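Reserve Fund Release: Questions and Answers for Members and Staff

Covers requests made under the Titia Province emergency spending rules while the Assembly is in recess. Questions on ordinary budget transfers are dealt with on a separate page.

What is a reserve release?

A reserve release is a written order by the Governor that moves money from the general reserve to a named department. It can be used when the Assembly is not sitting. The order must give the sum, the department, the purpose and the date by which unspent money goes back.

Can the Governor release money without the Assembly?

Yes, but only for a limited period. An order takes effect when the Clerk enters it in the register and lapses after 168 hours unless the Joint Finance Panel confirms it. The hours run continuously, including nights and public holidays.

Who sits on the Joint Finance Panel?

Four members from the lower chamber and four from the upper chamber. The chair passes between the chambers at the start of each session. The chair has no casting vote, and a tied vote counts as a refusal.

What happens if the Panel refuses?

The order ends at the time of the vote. Money already paid out under a signed contract is not recovered. Money committed but not paid returns to the reserve, and the department must find the sum from its own budget or cancel the commitment.

Can the Governor make a second order for the same purpose?

Not in the same recess. A second order for a different purpose is allowed, and the Clerk decides whether the two purposes are distinct. The Clerk's decision is given in writing and placed on the register. It may be challenged by any two members of the Panel, in which case the full Panel settles the point before looking at the order itself.

Does a release allow a department to hire permanent staff?

No. Posts paid for under a release are fixed-term and end with the money. A department that wants to keep them must put them in its next estimates. This was the main dispute over the Venter order in December, where the department advertised the posts as permanent and had to withdraw the notice.

How is a special session different?

A special session recalls the whole Assembly. It can pass bills, amend the budget and set a new reserve limit. The Panel can do none of these things; it can only confirm or refuse an order as written. A special session needs either a call from the Governor or a petition signed by a majority of members in each chamber.

Does calling a special session stop the clock on an order?

No. The 168 hours continue to run. If the session opens before the order lapses, the Assembly may take the matter over from the Panel by resolution. If it opens afterwards, the order has no effect and a new bill is needed.

Can the Panel confirm part of an order?

No. The Panel may tell the Governor what smaller sum it would accept, and the Governor may then withdraw the order and issue a reduced one. A reduced order does not count as a second order, but it keeps the original start time.

Are Panel meetings open to the public?

Yes, unless the order concerns an active police matter. Closed meetings still produce a public minute showing the sum and the vote. Open meetings are held in the Kinel Room and the doors open at 9.30 am. Seats are not reserved.

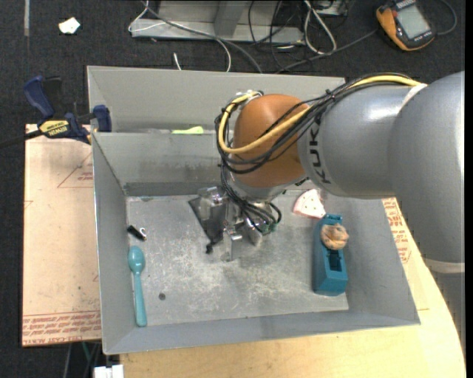
Where can I read past orders?

The register is kept by the Clerk's office in Cotine and can be read at the counter during office hours. Copies are sent by post on request. Orders are filed by department and then by start time, so a request should name the department -- a search by subject alone is not offered.

Can a member of the public object to an order?

Objections may be sent in writing to the Panel through the Clerk. They should quote the register number and be received before the Panel meets. The Panel has to note each objection in its minute but does not have to reply. Oral statements are heard only at the chair's invitation.

Who answers questions not covered on this page?

Write to Palesa Mkhize, Office of the Clerk, Cotine. The office can explain procedure and confirm the status of an order. It does not give legal advice, and it does not comment on whether an order should be confirmed.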